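Prena Bench Practice Kit for Two-Arm Cells: Review

2.5 out of 5

Most of what gets sold as "good practice" for small robot cells is a binder. Prena's kit is a binder too, plus a pad of tabletop checklists, a sheet of stickers and a login for the online templates. It claims to take a sorting or pick-and-place bench from "it works when I'm watching" to something another shift could run. I was doubtful when I ordered it and I'm still mostly doubtful, though a couple of sections have stayed on my desk.

The binder has 62 rules. I'd keep 15. The rest are either common sense stretched to a full page ("Ensure the work surface is suitable for the work") or lifted in spirit from the big industrial safety standards with the hard parts taken out. If you need a proper risk assessment, this won't give you one, and the small print on the inside cover says so. The box lid is a lot less modest.

The section on containers and small parts is the best of it. Rule 12 says to write down where every bin sits, how close it stands to its neighbor and which arm may reach over it, before anybody records a single run. Dull, but right. Two open bins side by side leave very little room for a finger to come down between them, and people will fiddle with grip force for a week before they think of measuring the gap.

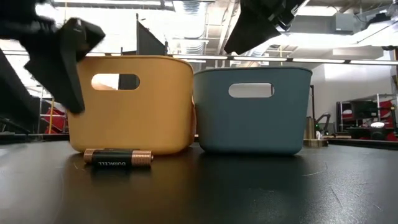
The battery rules are decent as well. Prena treats loose cells as a separate class of object: don't pick across both ends with bare metal fingertips, don't drop them from height, and don't let used and fresh ones share a bin. I'd have liked a line on what to do with a dented one. The Viswood guide, which costs less, has a whole page on that.

Where I lose patience is surfaces. The kit wants a matte top and then offers no advice to the many shops that already own a shiny one. Reflections confuse vision systems, fine, so tell me how to test for it. "Consider replacing the surface" is a shopping tip. Soriano's free checklist at least has you run the same pick under different lights and log the misses.

The online templates are slow, and mine lost a half-filled form twice. Support sent me a link to the Flisdale forum, where the same complaint has been sitting since June.

At $656 I can't recommend it to anyone who already keeps a decent logbook. A new team with no written habits at all might get some use out of the container and battery chapters. See if you can borrow a copy first.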